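Today was the turn of the glove pile. I promised to Fathima already in February that I will sort it, so please do not ask me which month we have now. Small thread for everybody who also has a drawer like this.

1/ The first thing I learned is that gloves collect paper. Bits of tape, corners of labels, thin gray scraps that stay between your fingers. I put all this away before I start, otherwise it goes back in the basket with the gloves and I meet it again next time.
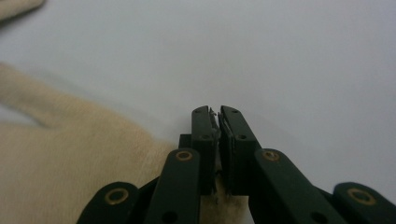
Brindby – 11/17/23

2/ A scrap like this one weighs nothing and it is very annoying. It is crumpled, it has small torn edges, and it will stick on any knitted thing you own. I keep an old envelope on the side for them. When the envelope is full it goes out with the paper.

3/ My rule for the sorting: one basket, one flat place, nothing else. Before, I used the whole floor and I was walking on my own gloves. A table is better for the back too. I put a foam board on top of ours, so small things do not slide so easily and the wood does not get scratches.

4/ Shafiq asks why not only throw everything in a bag. Shafiq, I did that for two winters. Then one morning you need a pair and you find three left hands. I went to the bus with one beige and one blue.

5/ The work took 90 minutes with tea. Without tea maybe one hour, but I do not recommend it.
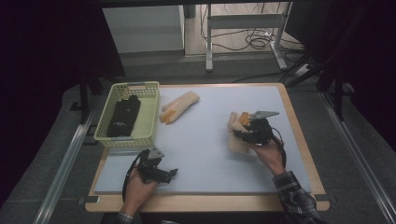
By Anjana Gamage

6/ The beige ones with orange fingertips are my favorites. I lay one flat first, with the fingers all straight, and then I bring the other one next to it. If you put them together while they are still twisted, you will think they do not match, and you will look for a long time for a partner that you already have.

7/ Black things go in the green basket, folded. I like this basket because it has holes in the sides and I can see what is inside without taking everything out. It also has a place for the hand on the short end. Tharushi found it for me at the Grirnance sale and she did not let me pay.

8/ For the black ones I look for the small white logo. In the evening light all black cloth looks the same to me, and the logo is quicker to find than the shape. I fold so that it stays on the outside.

9/ What to do with singles? I give them until February. A single glove is still good for dusting the blinds or for holding a hot lid, if it is thick enough. Thin ones I cut in pieces for shoe polish.

10/ Dinesh wrote me that I should clip every pair with a clothespin. I tried it. The pins leave a mark on the knitted cuff, so now I fold one cuff over the other, only one time – if you roll it hard, the cuff becomes wide and does not come back.

11/ The scarves are the next ones. They are in a box on top of the closet and I need the ladder from Dinesh. If he reads this: Sunday after lunch is good for me.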